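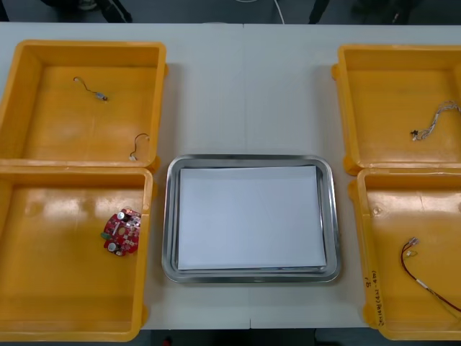

Container Queries Are Not a Reason to Delete Your Breakpoints

Filed under: Front end, Opinion

Since container queries became safe to use in production, I have reviewed a number of pull requests that remove every media query from a stylesheet and replace each one with a container rule. The commit message usually says "modernize layout." I think most of these changes should be rejected, or at least cut in half.

A media query asks about the page. A container query asks about a box. Navigation, page columns and print rules depend on the page. Cards, form rows and toolbars usually depend on the box they sit in. When the two are mixed, the stylesheet becomes harder to read, and a developer chasing a bug has to work out which ancestor is being measured.

At Skonbridge, where I maintain the shared styles, we had 353 media queries across three products. An audit showed that most were copies of the same few rules, adjusted by a pixel or two for a sidebar. Those were good candidates. We moved the card and table components first and left the page shell alone. The shell now has 13 media queries, and I see no benefit in getting that number to zero.

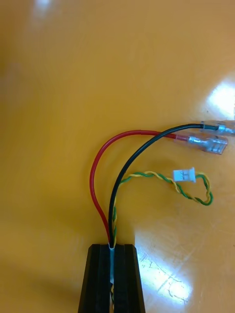
Wires held in a gripper over a yellow surface.

The opposite case is the Kastotwood theme, which we inherited. Its authors set container-type: inline-size on nearly every wrapper. That property applies containment, and containment has side effects. An element with inline-size containment can't take its width from its contents, so a shrink-to-fit button group collapsed as soon as it was wrapped. The fix on record was a fixed width, repeated in three files. Nested containers made it worse - an unnamed query resolves against the nearest eligible ancestor, and adding one wrapper changed the result for everything inside it.

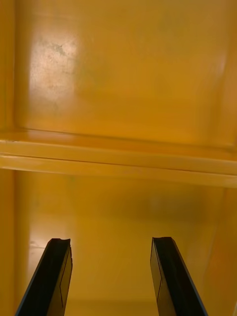 Naming containers solves part of this. I would make it a lint rule: no unnamed queries outside a component's own file. Our linter, Fetgate, has had that check since November, and the objections to it have been about typing, which I don't find persuasive in a stylesheet of 2,000 lines.

Container units need the same restraint. If no eligible container exists, cqi falls back to the small viewport size, so a missing declaration gives you type that is too large and no warning in the console. Use them inside clamp() with a sensible upper limit.

The Kavanagh migration is next on our list. Its page grid stays on media queries, and its date picker gets one named container.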